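# The patient business of teaching by hand

On the second floor of a former printworks, a woman in a cardigan is moving a robot arm that stands in the next room. She holds a lever with a pair of hinged grips at the end. When she closes her hand, the gripper next door closes. When she stops to scratch her nose, it stops too.

The work is called demonstration, and it is how a growing number of robots are being taught. A person does the job through the machine, by remote control or by taking hold of the arm and pushing it along, and the computer keeps a record of every movement and of what the camera at the wrist saw at the time. After enough of these records, a program is trained to produce the movements by itself.

Judite Cunha has been doing it for two years at Lodden, a small firm that prepares training material for other companies' machines. Before that she repaired sewing machines. She says the two jobs have more in common than people expect.

"You sit still, you look at something small and you don't rush it," she says. "My first week I rushed everything. I was quite proud of how fast I was. Then they threw the whole week away."

The week was thrown away for a simple reason. A fast operator relies on knowing where things are. She swings the arm over, corrects at the last moment and gets away with it. The program sees only the swing and the correction, and learns to do both, often in the wrong order. Cunha now approaches each object from slightly further off than she needs to and lets the fingers settle before she closes them.

Lodden's current project is known in the office as Kornero. It has 3434 recorded demonstrations, of which 2915 have been kept. The rest were dropped for hesitation, for collisions, or because the operator sneezed. Each task is recorded in blocks of 100, and the operator changes the starting position of the arm between attempts so that the program does not come to depend on one view.

A good part of the work is now done in simulation. The operator uses the same hand controls, but the arm and everything in front of it are drawn by a computer. A dropped part costs nothing and the bench can be put back in order with one key. The view on the screen is the view from the wrist, with the two fingers at either side and whatever lies between them.

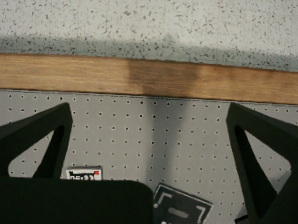

Cunha was doubtful about the simulator when it arrived in October. She missed the sound of the motors, which used to tell her when the arm was straining. She also found that she leaned towards the screen to see round the gripper, though leaning made no difference to the picture.

"The body of the gripper hides a corner, always," she says. "On the real arm I could stand up and look over. Here you have only what the robot has. It makes you a better teacher, I suppose, but I had a stiff neck for a month."

Surfaces were another matter. A simulated bench has to be plausible enough that a program trained on it can cope with a real one, and that means grain in the timber, flecks on the wall and shadows that fall where they should. The early scenes were plain grey and the programs trained on them did badly as soon as they met a patterned worktop. Flat printed markers are used as well. Their corners are easy for software to find, so the position of the camera can be worked out from them.

The simulator was built by Sequeira, a four-person studio that used to make training programs for crane drivers. Its staff come in twice a month, sit behind the operators and write down complaints. Most of the complaints concern the grips. Operators want to feel when the fingers have met something, and for now they get a faint buzz in the handle, which Cunha has turned off.

There are those who think the whole approach is too slow. Gusitz, a rival firm across town, has its operators guide a real arm by the wrist and will not use simulation at all. Its view is that a person's hand on the metal picks up things no screen can show. Lodden's managers say they still do some of that themselves, mainly for tasks where force matters, such as pushing in a tight plug. For reaching, lining up and picking up, they are happy with the simulator.

Cunha has tried both and has no strong preference. Guiding the arm directly is tiring for the shoulder. Remote control is tiring for the eyes. She takes a break every forty minutes either way and walks down to the yard, where there is a bench and a tap.

She is training two new operators this winter. On the first morning she has them do one reach, over and over, without picking anything up. They find it dull and say so. After lunch she plays the recordings back at half speed and lets them watch their own hands wander.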